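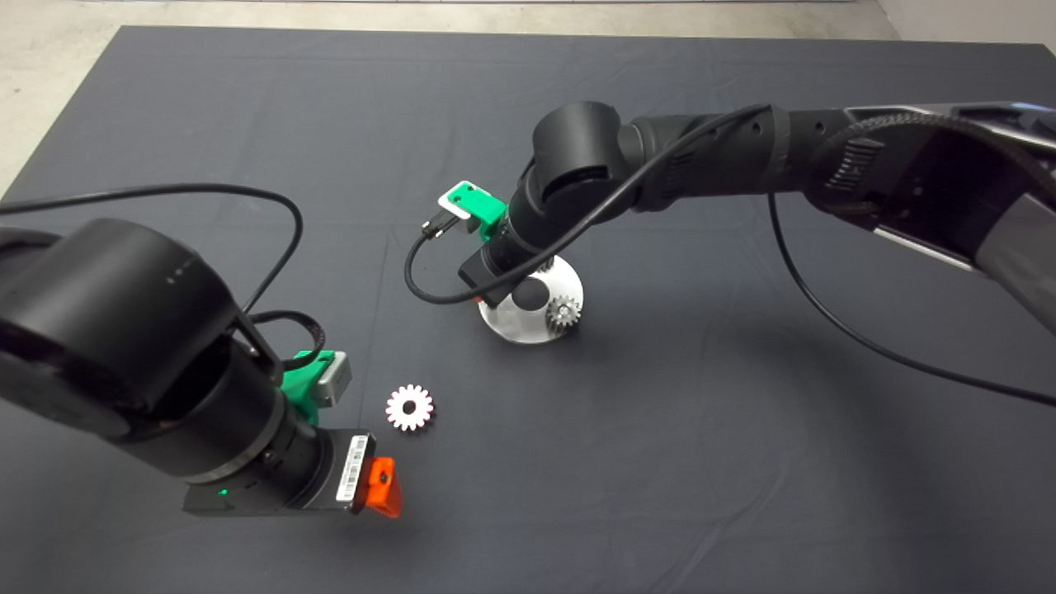 My husband and I had been meaning to try the Sunday-style roast supper at Czerwiński ever since it opened over on the river side of town, and in May we finally got a table for our anniversary. It's a pub and restaurant in one, with the bar up front and a bigger dining room through a pair of swing doors, and I'd send you straight through to the back if you plan on eating. I'm a sucker for a properly dressed table, and dark slate-gray cloth is just my kind of thing – it makes white plates look wonderful and it's kind to people like me who can't get through a bowl of soup without an accident. Anyway, on to the food!

We started with the sour rye soup, which came in a deep bowl with half an egg and plenty of sausage, and I could have stopped right there and gone home happy. My husband had the herring, which he loved and I found a bit sharp (I'm not really a herring person, so take that with a grain of salt). For mains we both had the pork roast. The crackling was perfect, the gravy was rich without being salty, and the red cabbage had a little apple in it, the way my aunt used to make it. The potatoes were the one letdown. They'd sat too long and gone leathery at the edges, and at $24 a plate I did expect better potatoes.

Our server, Kacper Sowa, was a dear. He noticed me dithering over the beer list and brought out two small tastes, and I settled on the Javlow dark, a smooth and malty one that went beautifully with the pork. Wine drinkers have less to choose from, I'm afraid, and the house red was only so-so.

It does get loud after eight, once the music starts in the bar, so book early if you like to talk over dinner. Parking is a pain too. We ended up in the lot behind the Condura building and walked, and it was a nice enough evening that I didn't mind.

Do save room for the cheesecake. We split one slice and then ordered another – no regrets! Four stars from me, and I'd gladly make it five if they'd sort out those potatoes. They have a back room for parties as well, and I've already asked about it for my sister's birthday.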